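Flitlow counter cell: setup and upkeep notes

Hi! I'm Kai, and I look after the Flitlow cell, the one with the arm on the speckled counter. I wrote this README after the third time somebody asked me where the finger screws live (top drawer, blue tin, please put them back). It covers how the cell gets set up in the morning, what wears out, and what to do when the gripper starts acting up. If you want the recordings themselves, they're in the folder called iltari, and Gil-soo Shim wrote a separate card for those.

What the cell does

The arm clears small stuff off a counter and tidies trays. That means wrappers, tea bags, cables, bits of paper, whatever people leave behind after a break. There are 500 episodes in the August batch, each one started from a counter that was messed up by hand. Hagos Dinsa does most of the messing up and he's very good at it.

Morning start

Power up the controller first, then the arm, then the wrist camera. If the camera comes up before the arm, the Starkura driver grabs the wrong port and you'll get a black picture and no error at all. I lost a whole morning to that one.

Run the home routine with your hand on the stop button. Then open and close the gripper 10 times with nothing in it. Listen while it does that! A good gripper makes one even hum. If you hear a click near the closed end, skip down to the repair part before you record anything.

Last step is the finger check. Close to zero and look at the gap against a bright background. Both fingers should meet along the full pad. Type the result in the log, even when it's fine, so Waltraud Hinrichs can see the drift over time.

Pads and fingers

The ridged pads are what you'll be fussing with most. Tea dust and paper lint get into the ridges and then thin things start slipping — string and paper tags are the worst for it. I brush the pads with a dry toothbrush at lunch and again before shutdown. No alcohol on them, it made our first set go shiny and useless.

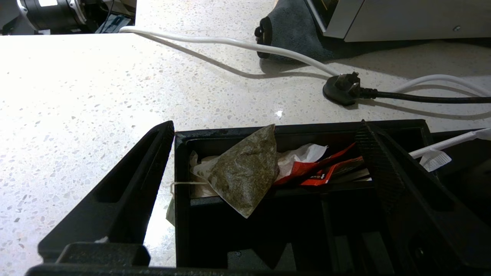
Anything light with a floppy bit hanging off it needs a slow close, so set the speed to 100 in the Kuhlmann panel before you run trays and set it back afterward. At the default speed the fingers push the thing away before they've got hold of it. I keep forgetting the setting back part, so there's a sticky note on the monitor now.

Swapping a finger takes a few minutes. Power off, two screws, slide the old one out, slide the new one in, snug but not cranked down. Then redo the zero. If you skip the zero the gripper will report error 1732 on the first full close, and the fix is just to go back and do the zero.

If it clicks

Usually it's a loose finger screw. Check both before you open anything else. If they're tight and it still clicks, leave it off and find Dörte Harms, she has the spare drive and the patience for it.

Known gaps: I haven't written up the camera calibration yet. Ask me and I'll walk you through it.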